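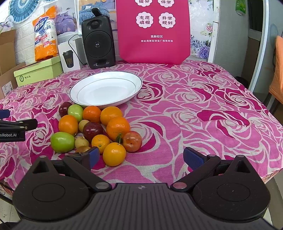
Jan 17, 2026 - Back on the Mement putter heads, with the whole shop to myself and the heater doing its best. The first pair of heads got their paint fill today, and I'm still arguing with myself over the sight line. Kinness wants "a proper blue" for the pro shop set and never sent a swatch, so I've been holding every blue thing I own up against the sample card. The one I keep coming back to is the thin dark line on the rim of the oval plate, the white one on the rose tablecloth. It's narrow, it's dark, and it still reads as blue next to white! Mixed a bit more black into the Varton enamel to get there and it's close. Slightly too gray in the shade, so one more drop of the plain blue next time.

Fill notes before I forget. Thinned the enamel less than in December and it stayed in the groove much better. Wiped the face with the flat card, then left it alone (hard for me). The toe end of head B has a tiny bubble in it. Will pick it out with a needle on Monday and top it up.

Sanding: went up to 3,000 grit on the sole of head A and I like it, but it shows every fingerprint. Head B stopped earlier and looks more like a tool you'd want to use. I'd ship B. If anybody else in the shop prefers the shiny one, write it in the margin here and we can fight about it over coffee.

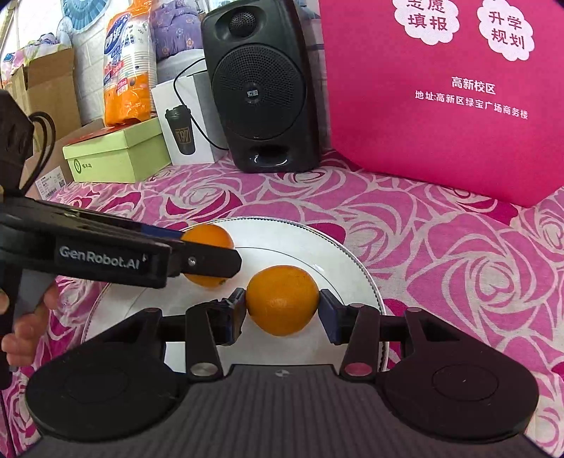 Fig. 2 - Orange, just above the white plate.

Shafts next. Both Kiani shafts went in dry first to check the lie. Head A sat a touch upright, and I bent it back in the vise with the brass jaws on. Head B was fine straight out of the box, so of course I measured it three times. Epoxy goes on once the paint has had its full cure. Please don't borrow the short shaft by the door, it's cut to length already and it's the last one!

Counter on the ball-strike rig read 1,934 when I switched it on and 2,127 when I shut it down for lunch. All of those were on the old test head with the soft face insert. No crack that I can find with the loupe, and the insert hasn't crept out of the pocket. There's a dull patch forming right where the ball meets it, though, a little toward the heel. Could be the rig being out of line and nothing to do with the insert. I shimmed the ball tee over by one washer and will see whether the patch starts to spread the other way.

Sound is still my complaint. The insert gives a sort of thud, and the milled face gives a click that I love and Kinness may not. Tried a strip of foam tape behind the insert and it went completely dead, like hitting a wet sock. Half a strip was better. I want to try cork too, if I can find where the sheet went after we moved the shelves. 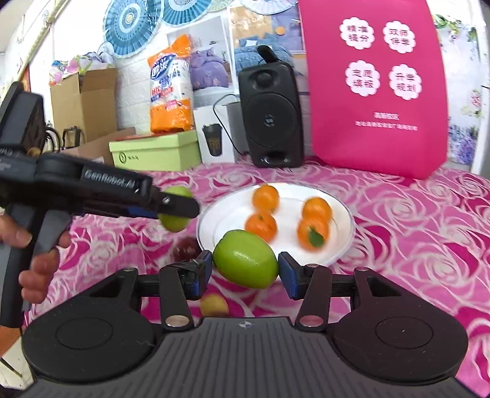

Fig. 3 - Green lime between blue pads, round white plate behind.

To do:
needle out the bubble on B
new blue mix, write the drops down this time
order six more Kiani shafts, same flex
cork behind the insert, half strip and full strip
ask Kinness if they want headcovers or are buying their own

Left the heads on the top rack under the cardboard lid, paint side up.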